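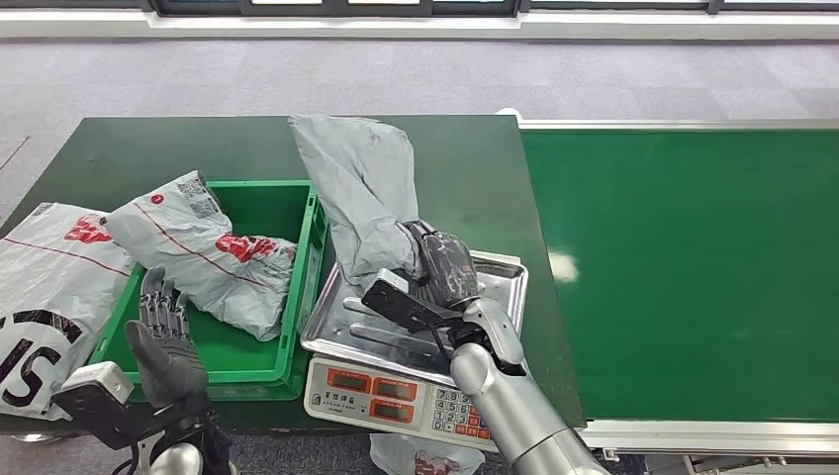

4.2 The open afternoon at Lorneck

The parcel station was shown to visitors at the Lorneck site on one afternoon in June. Visitors came from Hakow and Bilgin, and most had worked with sorting lines before. Bags were taken from the crate, placed on the scale and moved to the belt. The same controller was used as in Section 3, with no changes made for the day.
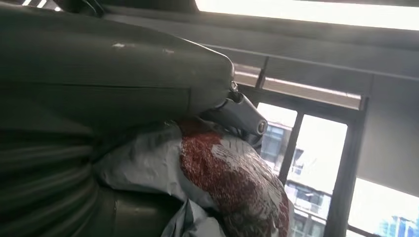
Soft packaging drew most of the questions. Hakow staff asked how the planner copes with a bag that has no fixed shape, and we explained that it works from a fresh outline before each grasp. A bulging bag such as the white one in Figure 6, pressed up against the finger, gives a very different outline from a flat mailer — the width alone is a poor guide.

Figure 6. Wrist camera view during the demonstration at Lorneck.

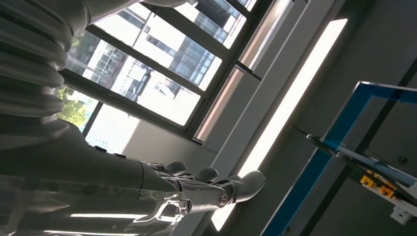 4.3 Handling of weights

The Ellano log stores one line per bag. It held 2,068 lines at the end of the afternoon, of which 2,000 had been loaded beforehand from earlier trials. Readings were taken 10 times a second and averaged once the tray had settled. Visitors were allowed to stop the arms at any point, and the lines affected were kept in the log.
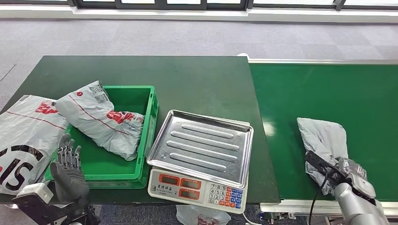 Page last changed: June, 10:40

Bilgin asked whether the scale could be left out and the weight estimated from the arm joints. We had tried this earlier and found the error too large for light mailers. The scale also stays in one place on the table beside the belt, so its position needs to be taught only once. A pause limit of 40 seconds was set for the afternoon — longer than in the trials of Section 3, to leave time for talking.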